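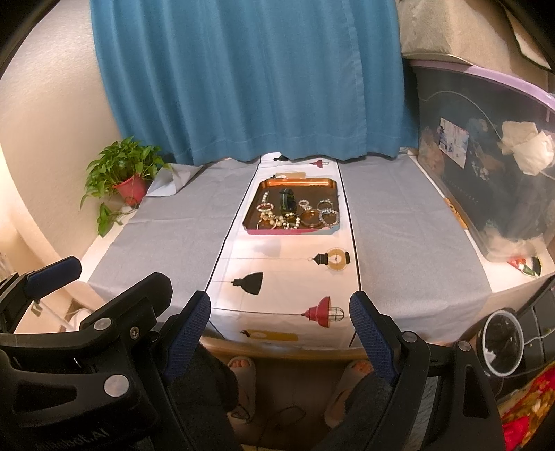 Bracelets, Part Two: Writing the Task Sheet

Print this post | E-mail this post

Friday, January 23, 2026

The club's second manipulation task is the jewelry tray. Fouad Majali proposed it in July and I argued against it then. My objection was that a bead bracelet has no fixed shape, so a student can't define a grasp for it once and reuse it. Fouad said that was why he wanted it. He won the vote.

The tray is the rectangular one with the pink rim, set toward the back of the table on the lamp-print runner. It holds several bracelets, a couple of bangles and a short strand of white beads, with one dark upright item in the middle. We collect demonstrations with the hand-held gripper, and the students then train on them using the Stondeck scripts that Jarosław Borkowska maintains for us.

I spent this week on the task sheet, which had grown to four pages and contradicted itself on page three. The current wording is one page. A demonstration starts with both fingers open and the tray in view. The student names the target piece out loud before moving. The piece is lifted clear of the rim and put down on the gray part of the cloth. The fingers open, the gripper backs off, and the recording ends there. Setting the piece back by hand is a separate step and does not belong in the recording.

The target list took longer. Hard pieces first. The clear crystal bracelet is hard to segment because the shiny tray shows through it. The strand has no closed loop, so the fingers need to take it near the middle or one end drags. The bangles are rigid, which makes them the easy items in theory, but one lying flat gives the fingers almost no height to work with. Jarosław wants a tilt-first motion for those. I have left it as optional until somebody writes it down properly.

The dark item is an obstacle and is never a target. It stands taller than the jewelry around it, and a straight top-down approach to anything directly behind it will clip it. Two of the students' planners ignored it completely in simulation. I have added a line about this in bold.

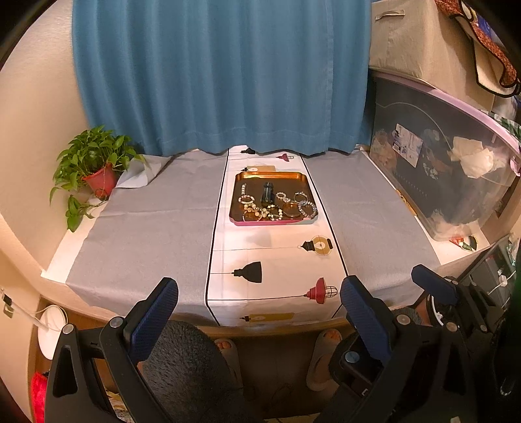
The jewelry tray from the front of the table, with both finger pads in view.

On the pads: the blue textured ones stay on for this task. The smooth Sirnero pads we used for the cup task let round beads roll out sideways, and I don't intend to repeat that discussion.

On the numbers: the dataset target is 900 demonstrations. Fouad's first draft said 4,000, which at our pace would have run past the end of the school year. With 22 members signed up, 900 is a reasonable load per person if the sessions are spread out. Dabbas, our export tool, splits each session into training and held-out files by itself. Please don't rename the session folders before it has run. It matches on the folder name and fails silently when it finds nothing.

Still open:

Whether a piece that comes up tangled with another one counts as a failed grasp or a discarded recording. I lean toward keeping it and labeling it failed.

Whether the tray stays at a fixed angle to the runner. The long edges of the runner are printed with black lines, and a few people have been using them as an alignment guide. A model trained that way may learn the lines. I would like the tray turned a little between sessions.

Whether we submit to the Brirnness student round with this task or the cup task. The entry form wants one.

Jarosław has the scoring script half done and will post the link in the club channel. Comments on the task sheet should go in the shared copy, in the margin, with your initials.

Print this post | E-mail this post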